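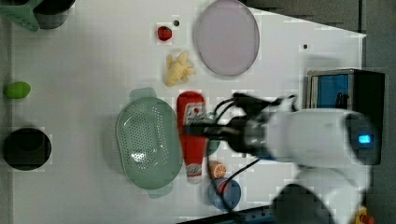
Bote de kétchup rojo con tapón blanco, tumbado sobre una mesa blanca.

Kétchup

El kétchup (también cátchup, catsup o kétchup de tomate) es una salsa condimentada de tomate, vinagre, azúcar y sal, con especias según la receta. Se sirve fría. Acompaña patatas fritas, hamburguesas, salchichas, huevos y, en algunos paises, arroz o pasta.

Etimología
Origen discutido. La hipótesis más repetida lo hace venir del min nan kê-tsiap, salmuera de pescado fermentado, que habría pasado al malayo kecap y de ahí al inglés. En inglés aparece a finales del siglo XVII como catchup; ketchup es algo posterior. En español conviven varias grafías - la Academia recoge kétchup y cátchup, entre otras.

Historia
Las primeras versiones inglesas no llevaban tomate. Setas, nueces verdes, anchoas, ostras. Salsas oscuras, líquidas, muy saladas, pensadas para durar. El de setas fue el más corriente en Gran Bretaña durante el siglo XVIII y todavía se fabrica en pequeña cantidad.

El tomate entra a comienzos del XIX en Estados Unidos. Recetas caseras, sin azúcar al principio o con muy poca. Problema: la temporada del tomate es corta y la pulpa guardada fermentaba. De ahí el uso de conservantes, entre ellos el benzoato de sodio, muy criticado a principios del siglo XX. La solución de varios fabricantes fue usar tomate más maduro, con más pectina, y subir el vinagre y el azúcar. Salió una salsa más espesa y mas dulce, la actual.

En Europa central la difusión fue tardía. Según Géza Boros, autor de una historia local de las conservas, la fábrica Barta empezó con una salsa de tomate picante y pasó luego al kétchup dulce. Vendula Paulík discute ese orden y sostiene que las dos se vendían a la vez. Sin resolver.

Elaboración
Se parte de tomate fresco o, casi siempre, de concentrado diluido. El tomate fresco se tritura y se calienta a más de 90 °C para inactivar las enzimas que rompen la pectina (método en caliente, da más viscosidad). Después se tamiza, quitando piel y semillas. Se añaden vinagre, azúcar o jarabe, sal, cebolla, ajo y especias: clavo, canela, pimienta de Jamaica, a veces apio. Cocción, desaireado, envasado en caliente.
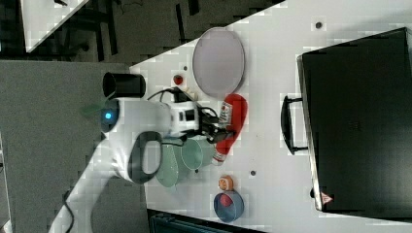
La acidez final suele quedar por debajo de pH 4, lo que frena a la mayoría de las bacterias. Una vez abierto se conserva mejor en la nevera, aunque muchos restaurantes lo dejan en la mesa.

Propiedades físicas
Fluido no newtoniano, pseudoplástico. En reposo casi no fluye; al agitarlo o apretar el envase baja la viscosidad y sale de golpe. Tiene además un umbral de fluencia. Por eso los botes flexibles con tapón abajo desplazaron en buena parte al vidrio.

Variantes
- Kétchup de plátano: Filipinas, suele llevar colorante rojo.
- Kétchup al curri: Alemania y paises vecinos, para salchichas.
- Kétchup de setas: británico, líquido y oscuro.
- Picante: con chile o guindilla. La marca Siken lo vende también ahumado.
- Sin azúcar añadido: con edulcorantes o solo con el dulzor del tomate.

Véase también
Salsa de tomate
Salsa barbacoa
Mostaza
Salsa de pescado

Esta página se editó por última vez el martes, 14 de abril de 2026.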